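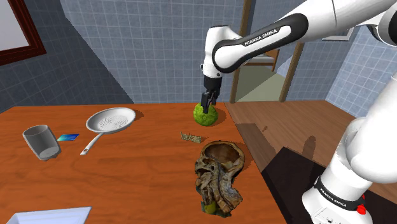
3 min read · 8 replies

Are 300 simulated demos worth anything on a real table?

kkuusk
Posted Oct 3, 2023

We're collecting pick and place examples for Pludov, all of it in sim for now. Franka arm, wood table, blue tiled kitchen, a green fruit to grab and a pan to put it in. We have 300 demos and the plan from upstairs is to multiply that with randomized layouts before anyone touches the real arm. I'm not convinced. Has anyone here trained on a set like this and had it hold up?
Kęstutis Kuusk

ovex_refugee
No. Next question.

kkuusk
Helpful, thanks.

ovex_refugee
Fine, longer version. We did this at Ovex with 38 layouts and a policy that looked great until the lighting changed. Your fruit is bright green on orange-brown wood. A network can solve that with a color blob. I'd bet yours has learned "go to green" and nothing about grasping.

Ona Kļaviņa
That's a bit lazy. Color shortcuts show up in real data too, and in sim you can change the fruit color overnight. I'd worry more about contact. Two fingers closing on a round, bumpy thing is where the physics engine is making stuff up. What does the fruit do when the grip is off center?

kkuusk
Mostly it sticks. Sometimes it shoots off the table. I've never seen it roll slowly, and the limes in my kitchen do that all the time.

Ona Kļaviņa
Then that's your answer about the grasp. The reaching part may still be fine.

prurned_bridget
Can I ask about the clutter? There's a thing up front that could be driftwood or a giant seed pod, and a little blue card by the pan. Who keeps either of those next to their frying pan? At Prurnedbridge we quit using random object packs in February. The objects never touched or stacked, so the policy never had to deal with anything in its way.

kkuusk
Random pack, yes. I don't even know what the brown one is called in the asset list. The argument is that odd shapes make it robust.

ovex_refugee
Robust to driftwood.

Ona Kļaviņa
I'd keep the odd ones and add ordinary ones touching the target. Then record 2 hours of teleop on the real arm and hold it all out as a test set. If the sim policy can't beat a scripted reach on that, stop there. Kivi has a decent logging script if you don't have one.

kkuusk
I can probably get the 2 hours. Will post numbers, good or bad.

ovex_refugee
Post the failures too, please. Everyone's success clips look the same.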